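Chapter 7
Transfer Talk: How a Player's Price Gets Made

In this chapter
Fee, value and wage, and why they are three separate numbers
Who speaks to whom before a bid
Add-ons, sell-ons and instalments
What a manager's public "no" is worth
Worked case: the Sostness winger

Before you start. You'll want Chapter 5 (squad registration) fresh in your head, and the bit of Chapter 6 on contract length. If you skipped Chapter 6, go back, the tables here won't make sense without it.

7.1 The fee is not the value

Start with a small club. Sostness Town, second tier, crowd of almost 3000 on a decent afternoon. They have a winger, 25 years old, two goals in his last five. A newspaper says he's worth a lot. A rival fan says he's worth nothing. Both are talking about something, just not the same thing.

Three terms. Learn them now.

Value: what the player adds to a side. Goals, yes, but also minutes, fitness, whether he can play on the other flank when someone is hurt. Can't be read off a page. People try.

Fee: what one club pays another to release him from his contract. A figure agreed on a certain day between two parties who both want something. Change the day, change the fee.

Wage: what the player gets. Paid by the new club, to him, every month. Students mix this up with the fee in nearly every exam script I mark, so read it twice.

A player with a long contract costs more to prise away than the same player with six months left. Same legs, same left foot. In the last months of a deal the selling club is selling time as much as talent, and the time is running out. Hence the rush at the end of a window, when clubs who sat on their hands since summer suddenly pick up the phone.
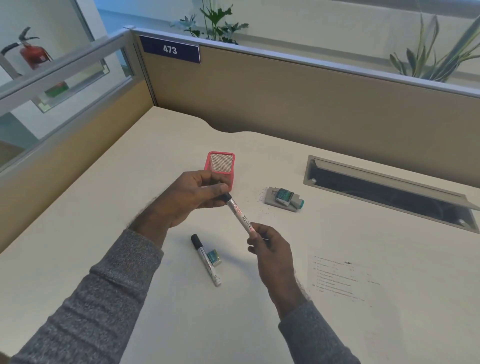
Most deals begin with a list. The recruitment staff at a club keep one for each position, five or six names deep, and it changes weekly. Prasanna Munasinghe ran the list at Wurkia Athletic for four seasons and kept his on a board on the wall, first choice at the top, the manager's own picks in a different colour. Do the same for the exercises. Get a whiteboard marker, the ordinary silver-barrelled sort with the black cap will do, and write names up where you can rub them out, as you'll be rubbing out a lot. A name goes when he signs elsewhere, gets injured, or his agent asks for silly money. Munasinghe reckoned that by the close of a window his third choice was usually his first. Bear that in mind when a club tells the press it has "got its man".

7.2 Who rings whom

On paper it's simple. Buying club writes to selling club. Selling club says yes, no, or more. Only once there's a yes does the buyer talk to the player.

In practice the agent has been on the phone for weeks. He knows what his player would accept, he knows what the buyer might offer, and he's told each side a little of it. No bid on the table yet, everybody more or less aware of what the bid will be. The rules on early approaches are covered in 7.6, don't worry about them here.

Watch for the leak. A story appears that Brosum Rovers are "monitoring" a midfielder. Ask who gains. Could be the agent, after a better contract where the player already is. Could be the seller, hoping a second buyer wakes up. Could be Brosum, letting there own fans know that something is being done. Sometimes it's just true.

7.3 The public no

Managers get asked about transfers at press conferences. They rarely want to answer. Look at how the refusals are worded.

"He's not for sale." Strong, but it has a short life.

"We've had no bid." Says nothing about whether one would be accepted.

"He's our player." True of every player at the club.

"It would have to be something extraordinary." This is a price, near enough. It tells the buyer to come back higher.

The joke is the fourth cousin of all these. A manager laughs the question off, names a daft sum, the room laughs, on to team news. He hasn't lied and he hasn't agreed to anything. Handy if the player leaves the week after.

7.4 Worked case: the Sostness winger

Read the timeline, then do the questions at the end of the section before going on to 7.5.

Early in the window, Wurkia bid 200 thousand. Turned down the same afternoon. On January 28, 2020 they came back with a higher first payment, and a sell-on clause in place of the bonus for promotion. Sostness, who had a stand roof to pay for, asked for the money in two instalments instead of 3. The manager, Diekmann, told the local radio that the lad was going nowhere.

He trained with Wurkia in the first week of Febuary.

Was Diekmann wrong? Not when he said it, the forms weren't signed. Was he misleading? Have that one out in your seminar group. Note also what the sell-on clause did to the headline fee: the figure in the paper went down, while the amount Sostness might one day receive went up. Section 7.5 does the sums.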